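Week 6: Fixed costs, or why the second one is cheap

Last week we left Hastside with one bakery and a very nice oven. The oven costs 2,000 a month whether it bakes or sulks. Economists call this a fixed cost. The owner of the bakery calls it other things.

Flour, on the other hand, is a variable cost. No bread, no flour bill. Add the two together, divide by the number of loaves, and you get average cost, the number most of you mixed up with marginal cost on the quiz. Marginal cost is what the *next* loaf costs. Write it on your hand if you must, though wash before the midterm.
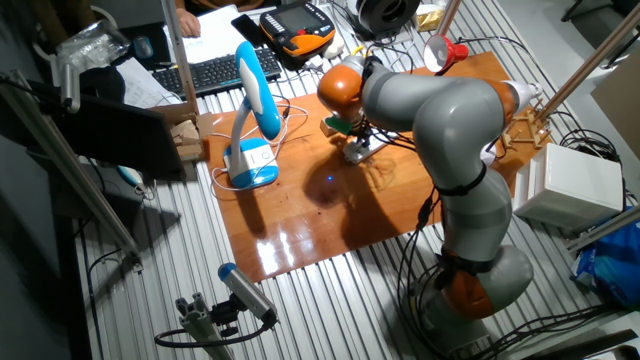 *Fig. 6.2. A robotic arm over a wooden board.*

**The Idby problem**

Idby has 48 households and wants its own bakery. Lund already has one with spare oven time. Both towns pay the same for flour. Before you reach for a formula, ask:

- Who is paying for the oven, and over how many loaves?
- What does it cost to drive bread from Lund?
- Does local pride belong in the cost column? (Idby thinks so.)

Average fixed cost falls as output rises, and it keeps falling. Average *total* cost usually turns back up at some point, when the kitchen gets crowded and people start baking into each other's elbows. Your curve should be a U. Several of last year's were a W, and one was a fish.

**For next time**

Read the Jikanel case, pages 48 to 54. Skip the appendix unless you enjoy depreciation tables. Problem 3 has a typo: the sunk cost should be 3,411. Sunk means gone, so decide whether you need it at all before you put it in your answer.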